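Search this encyclopedia
Go

Category: Metalworking | Sheet metal parts | Fasteners and fittings

Stamped bracket

A stamped bracket is a support or connecting part made from flat sheet metal in a press. The blank is cut to outline, pierced, and bent so that one portion fastens to a fixed structure and another carries a load. Most are made from low-carbon steel, stainless steel, or aluminum.

Manufacture

Production begins with coil or cut sheet. In a progressive die, the strip advances one pitch with each press stroke, and every station performs a single operation. Pilot holes are pierced first and used to locate the strip at later stations. Flanges are usually formed near the end of the sequence, shortly before the part is separated from the carrier strip. Short runs may be laser cut and bent on a press brake.

The Lurano pattern, a shelf bracket with two flanges set at right angles, requires 7 die stations. The later Brunton pattern omits the second flange and is formed in a shorter die.

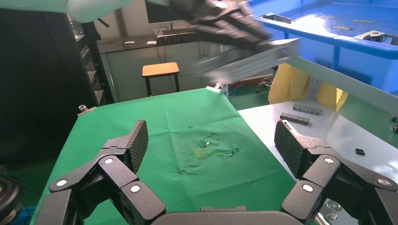
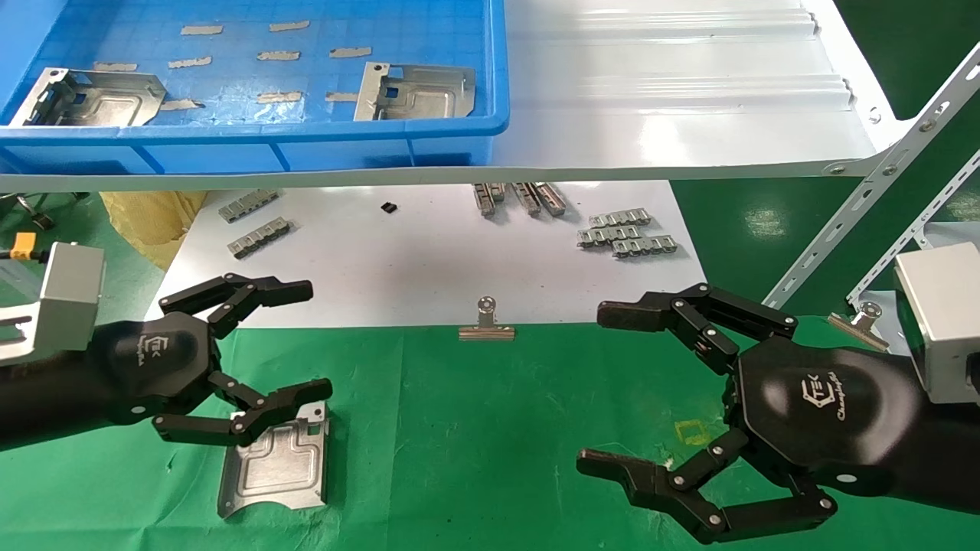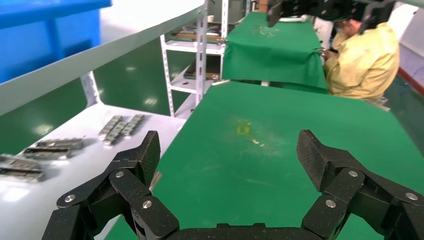 Stiffness in a thin bracket depends more on shape than on the amount of metal used. A flat plate bends easily across its thin dimension, while the same plate with a turned edge or a raised area resists bending far better. Embossing raises part of the surface out of the plane without removing material. Both methods appear on one of the silver brackets in the blue bin, which has a bent flange and raised rectangular embossing. Sharp embossed corners concentrate strain and may split during forming, so generous radii are preferred.

Tabs and cutouts

A tab is a narrow tongue of metal folded from the body or edge of the part. It may act as a stop, a hook, or a locating feature. Relief notches at the ends of the bend line limit tearing. Cutouts placed too close to a bend become distorted as the metal stretches.

Finishing

Burrs form on the side of the sheet facing the die and are removed by tumbling or brushing. Plain steel parts are then plated or powder coated. Nanda drawings of the Surnano series list 142 bracket variants and specify zinc plating for indoor use.

See also: Angle bracket; Press brake; Progressive die

Last updated: November 17, 2020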